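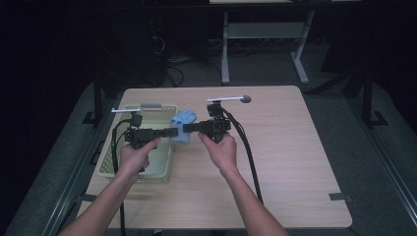 *Friday. The blue cloth, all wadded up, and the basket with nothing in it.*

Back to the cloths. I said on the first page of this notebook that I would give the Brakari method until the end of December and then say plainly whether it had done anything for me, and I'm writing this entry partly so I can't pretend later that I was won over early.

The idea, for the record, since I'll have thrown out the booklet by the time I read this again: every piece of cloth in the house gets "a shape and a home." The shape is a flat rectangle that can stand on its edge. The home is a basket, never a drawer. A drawer, according to page one, hides your decisions from you. I have had drawers my whole life and I don't feel they were hiding much. Mine had dish towels in them.

Anyway, I bought the basket. Pale green going on yellow, holes all over the sides, a short gray handle. I'd wanted white and they were out of white, and by the time I had driven to Sunoron and found a parking spot I wasn't going home without one. It looked greener under the store lights. At home on the table it's the color of weak lime soda. I don't hate it. I do think it cost too much for what is mostly holes.

The table has turned out to be the useful part. It's the Bistwood one with the light wood-grain laminate top and the rounded corners, bought as a desk, which explains the little round hole near the edge for cords. A rag fell over that hole this week and I spent a while looking for the hole because I'd set a pencil in it. But it is a good height and the top is smooth, and a cloth will slide on it if you push. On the kitchen counter nothing slides. There's always a crumb under it, or a sticky place from the jam.

So, the blue cloth. Powder blue, soft, and the hardest thing in the whole pile. The booklet says to begin with whatever cloth you "reach for most easily," and that would be this one, which I think is bad advice. A stiff cloth will hold a crease. You fold it and it stays. A soft one waits until you have let go and then it opens up again like a mouth. I smoothed it, folded it, folded it over again, tried to stand it up in the basket, and it sat down. I took it out. I tried it folded smaller and it sat down faster.

What the booklet says to do at that point is "listen to the fabric." I wrote a word in the margin next to that.

My own view, after a month of this, is that there are cloths that want folding and cloths that don't, and that a person could sort a whole house by that and skip the rest. Stiff ones: flat linen napkins, the heavy striped dish towels, the canvas thing I use for bread. They fold well and they'd fold well under any method, or no method. Soft ones: the blue cloth, both of the old T-shirt rags, the flannel. Those can go in a heap. I don't see what a heap does to anybody. You put your hand in and you get a rag.

But I said I would do it properly, and doing it properly means the soft ones too, so most of the afternoon went to the blue.

Notes, so I don't repeat myself next time:

- Picking it up from the middle is no good. It bunches, and then you are holding a wad, and you have to find the corners all over again.
- Corners first, every time. The booklet is right about this and I resent it a little.
- Shaking it out doesn't do what people say. It moves the wrinkles to another part of the cloth.
- Pressing the fold with the flat of the hand works for as long as the hand is there.
- Fabric softener is the enemy of the whole project. I used the Sunoron kind because I was there anyway for the basket. Skip it for cloths.

That last one I am fairly sure of, though I suppose I ought to test it before I go around saying so. I could wash the blue cloth without softener and try again. It might be just as floppy. Some cloth is just made floppy, and I may be blaming the bottle for what the weaver did.

The other thing I keep turning over is the claim on the back cover. It says a household touches its cloths 1619 times a year. I'd like to know which household. I'd like to know who stood there. If you wipe a counter and then wipe it again because you missed a spot, have you touched the cloth once or have you touched it twice? Why not a round number? I think they chose it because it isn't round. A thing that ends in 19 sounds like somebody checked. I went back through the booklet for where the number comes from and found a drawing of a leaf.

And supposing it's true. Supposing I do pick up a cloth that often. Then the last thing I want is for each one to be a neat little book I have to put back on its edge afterward. I'd be at it all day. The method makes sense for cloths you don't use. For guest napkins, yes. Guest napkins can stand in a row until spring and look wonderful.

I stopped around 4 and walked down to Patrício for bread, and while I was waiting I had a look at how they do it, because they must go through more cloths in a morning than I do in a month. They have a hook with a towel on it and a bucket under the counter. The bucket is for the used ones. That's the entire system. They seemed fine. The bread was fine too, though the seeded loaf has gone up again and I could swear it has also gotten shorter.

On the walk home I tried to be fair. What has improved since I started?

The dish towels. I'll give it the dish towels. I can see all of them at once, and I found out that two of them are too far gone to keep, with a burn on one and a hole you could put a fist through on the other. They'd been at the bottom of the drawer for who knows how long, getting passed over. So a drawer does hide something, I suppose, if you're the kind of person who only ever takes from the top. I am that kind of person. I'm not going to write to the publisher about it.

The linen napkins too. They were already folded when I started, though, so I don't know that the method gets them.

What hasn't improved: the rags, the flannel, the cleaning cloths, the time it takes, and my temper on laundry days. Also the shelf. The basket is wider than the shelf is deep, so it sticks out past the front and I have caught my hip on it more than once. I measured the shelf. I didn't measure the basket. That one is mine.

I had planned to end the day with the basket full and a tidy row in it. For a good part of the day it was on the table empty while I fought with one piece of blue cloth above it, and I notice that the cloth came out of all this more wrinkled than it went in. It was reasonably flat off the line. If I had dropped it straight into the basket at noon, it would have been in better shape than it was after all that care – and I'd have had the afternoon.

I did try one thing that isn't in the booklet. Rolling. Lay it flat, turn in the sides, roll it up from the short end, and set it down with the loose edge underneath. It stays. It doesn't stand, it lies there like a bread stick, but it stays rolled, and a few of them side by side would hold each other. The booklet is against rolling. It says rolling is "folding in a hurry." Well, yes. I've been in a hurry since lunch.

So for the coming week:

- Stiff cloths folded on edge, as instructed.
- Soft ones rolled, against instructions.
- Rags in the old paint bucket, and I don't want to hear about it.
- Wash the blue without softener and see.
- Find somewhere else for the basket. Top of the washer, maybe, if it doesn't walk off during the spin.
- Pencil somewhere other than the hole.

I still have the second half of the booklet to get through, which covers sheets. I looked ahead. There's a diagram for the fitted sheet with arrows going in every direction and, in the last drawing, a perfect square. There is a step missing between the last two drawings. I've gone over it with a ruler and I'm sure of it. I have seen that same missing step in every set of fitted sheet instructions I ever read, and my sheets go on the closet shelf in a lump, where they have been warm and dry for years.

Supper was the soup again, with the short loaf. I wiped the table down with one of the T-shirt rags and hung it over the tap.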